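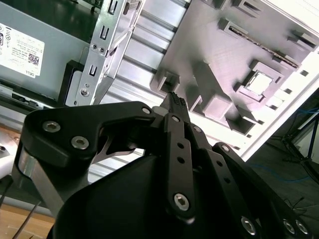

Qu'y a-t-il dans un ordinateur ?

Un ordinateur de bureau est une boîte. Cette boîte s'appelle un boîtier. Elle protège les pièces de la poussière et des chocs, et elle les tient à leur place. Chaque pièce a son travail.

Le processeur

C'est lui qui calcule. On l'appelle aussi CPU. Quand tu cliques sur un dessin ou que tu tapes une lettre, le processeur reçoit un ordre et l'exécute, puis il passe au suivant. Il va très vite : pendant que tu clignes des yeux, il a fait bien plus de 1 000 opérations. 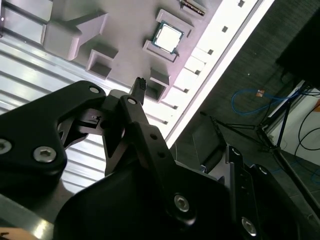
Le processeur est une petite pièce, et il est fragile. On évite de toucher ses contacts avec les doigts. Quand il n'est pas dans l'ordinateur, on peut le ranger dans un plateau à cases, comme ce carré vert avec un couvercle argenté posé bien à plat dans la sienne. La partie verte est un circuit. Le couvercle en métal sert à répandre la chaleur, car un processeur qui travaille chauffe beaucoup. Dans l'ordinateur, on place un radiateur dessus, et souvent un ventilateur.

L'alimentation

Le courant qui sort de la prise du mur est trop fort pour les pièces de l'ordinateur. L'alimentation le transforme en un courant plus doux, puis des câbles l'apportent à la carte mère et aux disques. C'est un bloc de métal fermé. 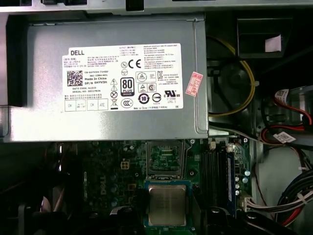 Ce bloc ne s'ouvre jamais, même débranché -- il peut garder de l'électricité à l'intérieur. Une étiquette donne son modèle et les règles de sécurité qu'il respecte.

La carte mère

C'est une grande plaque qui relie toutes les pièces. Le processeur se pose dans un support carré. Les barrettes de mémoire entrent dans de longues fentes. La mémoire garde ce que l'ordinateur est en train de faire, et elle se vide quand on l'éteint.

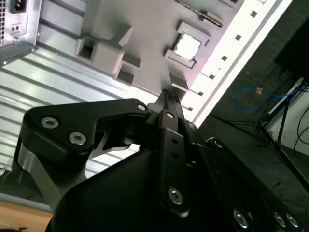

Tomen a écrit à la rédaction pour demander si la mémoire et le disque sont la même chose. Non : le disque garde tes photos et tes jeux même quand l'ordinateur est éteint.

Pour regarder dans un vieil ordinateur, demande à un adulte de le débrancher et de l'ouvrir avec toi.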